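Pizarrita Miko con esponja: opinión después de un curso en el club de robótica

Puntuación: cuatro de cinco

Llevaba meses queriendo escribir esto y siempre se me cruzaba algo. Doy clase los sábados en un club de robótica (alumnado de bachillerato y algún universitario despistado que se queda porque le gusta) y este curso el proyecto grande ha sido que un par de brazos borren una pizarra pequeña. Suena a poca cosa, ya lo sé. Pues nos ha tenido ocupados desde octubre hasta casi el verano y ha generado más discusiones que cualquier otro proyecto que hayamos hecho.

Para eso hacía falta una pizarra, claro, y ahí entra la Miko. Es una pizarrita blanca de mesa, de las que se compran para casa, con su marco negro, sus esquinas redondeadas y una esponja amarilla que se compra aparte. Pagamos 13 euros por cada una y al final pillamos varias, porque en un club todo se cae, se pisa o se lo lleva alguien a otra aula.

Antes habíamos probado con una Odari, que es magnética y más pesada. Muy buena pizarra si la vas a colgar en la cocina, pero para nosotros un incordio: el marco sobresale tanto que la esponja tropezaba en el escalón cada vez que intentábamos llegar al borde. Los chicos se pasaron dos tardes retocando trayectorias para salvar ese reborde y al final cambiamos de pizarra, que era bastante más barato que cambiar de paciencia. La Miko tiene el marco fino y en ese sentido va de maravilla.

Lo que más me gusta es la superficie. El rotulador agarra bien, se seca rápido y la esponja la recorre sin dar tirones, cosa que con un brazo se nota muchísimo (cuando tú borras a mano corriges la presión sin enterarte, el brazo te obedece y punto). También ayuda que pese poco: se coloca en la mesa en un segundo, se gira, se mueve un poco para complicarle la vida al programa, y hala, otra repetición.

Que pese poco es también su defecto principal. Si aprietas de más, la pizarra se va de paseo. El primer grupo perdió una mañana entera persiguiéndola por la mesa – literalmente, la empujaban, paraban, la recolocaban y vuelta a empezar. Probamos con masilla adhesiva y con unas gomitas antideslizantes Bartoš que venían en un paquete de ferretería, y las gomitas ganaron por goleada. No dejan resto y se despegan con la uña. Mi consejo es que las compréis a la vez que la pizarra y os ahorréis el disgusto.

El segundo defecto es el brillo. Es una superficie muy, muy lustrosa, y con los fluorescentes del aula aparece un manchón de luz justo donde estás intentando ver si queda tinta. Para una persona es una molestia menor, mueves la cabeza y ya está. Para nuestro detector de marcas fue un suplicio hasta que un grupo tuvo la idea de escribir siempre con rojo, que contrasta mejor, y de reservar la zona del reflejo para el final. 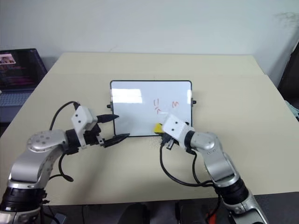
¿Cuántas demostraciones hay que grabar para que el brazo aprenda a borrar con cierta soltura? A nosotros nos hicieron falta 212, todas con la misma pizarra y la misma esponja, y las que más aportaron fueron aquellas en las que cambiábamos de sitio lo escrito.

Llegamos a grabar casi 300 en total, pero hubo que descartar unas cuantas por tonterías: un rotulador gastado, alguien que se apoyó en la mesa, un archivo guardado con el nombre del grupo de al lado. Lo cuento porque si estáis montando un taller parecido conviene reservar tiempo para esa limpieza, que es aburridísima y en la que se aprende un montón. Mis alumnos empezaron odiándola y acabaron discutiendo a gritos si un borrado que deja un poquito de sombra gris vale o no vale. ¡Con lo que cuesta que discutan por algo de clase!

Y hablando de sombras grises. La Miko, cuando ha acumulado muchas pasadas con la misma esponja, empieza a quedarse con velo. Para quitarlo del todo hay que darle con un paño húmedo, y nosotros lo hacíamos al terminar la sesión. La esponja se satura de tinta bastante antes que la pizarra, así que tened repuestos. Es blandita y agradecida para una pinza, se deforma lo justo y no se escurre, aunque con el uso va perdiendo grosor y entonces toca recalibrar la altura. Un fastidio, sí, pero también una clase estupenda sobre por qué no hay que dar las medidas por sabidas.

En el encuentro de clubes Idar, que fue en marzo, llevamos dos pizarras y el reglamento daba 90 segundos por intento. Quedamos a mitad de tabla. Nos ganó un equipo con una estrategia de pasadas cortas y superpuestas que nos dejó con la boca abierta, y lo primero que hicimos al volver fue copiársela sin ningún pudor. La pizarra aguantó el viaje en una mochila entre dos carpetas y llegó sin un rasguño, punto para ella.

¿La recomendaría para casa? Para la lista de la compra o para que los peques hagan cuentas, desde luego, aunque ahí quizá os compense la Odari por lo de los imanes. Para un aula o un club con brazos de sobremesa me quedo con esta. Le quito una estrella por el brillo y por lo que resbala, y si algún día sacan una versión mate me compro media docena.

Para el curso que viene quiero que, además de borrar, escriban. Ya os contaré qué tal aguanta la punta del rotulador.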